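21/01/2021

I finally got to the bunk room today and I am so pleased with myself I could burst. Everything else in the cottage has had its turn. The bunk room was the place where things went when I couldn't decide about them, and after a whole winter of that you could hardly open the door all the way.

Coffee first, then the radio, then in I went. Two bags of old comforters went straight to the car. The board games are back in the hall closet (I found the missing piece of the lighthouse puzzle inside a rolled-up sleeping bag, which made my morning!). Then I stripped both bunks down to the slats, vacuumed every corner I could reach, and lay on the lower one for a minute to see what a kid would see from down there. Screws, mostly. Somebody used a lot of screws on that bed. I gave the loose ones a turn while I was at it and the creak in the ladder is gone, or at least it's gone when I climb it.

After that, the window. I've been going back and forth on the blind for ages. I had a page marked in the Classide catalog with a blue stripe I loved, and the total with shipping came to $228, and I kept filling out the order form and then wandering off. So before spending a penny I decided to give the old beige Roman blind a proper brushing and see how I felt about it afterward. I did it with the soft attachment, fold by fold, top to bottom, then wiped the sill and the window frame with warm water and a drop of dish soap.

Well, I love it. I love it! The blind stays. With the sun coming in underneath and landing along the sill, that plain beige looks warm and calm next to the wood of the bunk, and the green outside does all the decorating anyone could want. A blue stripe would have been fighting with it all day long. 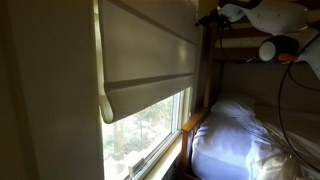

What's left in the bunk room

Mattresses. The Pendulby ones I want come in the narrow size, and the lower bunk is a touch shorter than standard, so I need to measure again before I order. I wrote the length down as 2,000 millimeters last summer and then wrote 2,110 on the back of the same envelope. One of those is the outside of the bed. I will take the tape measure up tomorrow and write it on the wall behind the door in pencil, where it can't get lost.

Bedding. Keeping it simple: white sheets, the green wool blankets from Terkolholm, one pillow each. I've had those blankets for years and they've spent most of that time in a trunk. They smell of cedar and I think they're going to look wonderful.

Wall. It's dark down under the sill beside the end of the bed, and I'd like a little clip-on lamp there so whoever gets the lower bunk can read. Adomaitis had one in their window with a bendy neck. I should have bought it when I saw it.

Hooks. A row of them, low enough for small people to hang up their own towels. I can dream.

I set myself a budget of $100 for everything except the mattresses, and by keeping the blind I haven't touched it yet. Lamp and hooks should fit with room to spare, maybe even enough for a rug.

The aim is to have it ready for June, when the house fills up, and I have loads of time, but I know I'm going to keep going up there just to stand in the doorway. I've done it three times since supper. My knees hurt and my hair is full of dust. Soup and toast, then a bath, and I need to remember to take those comforters out of the car.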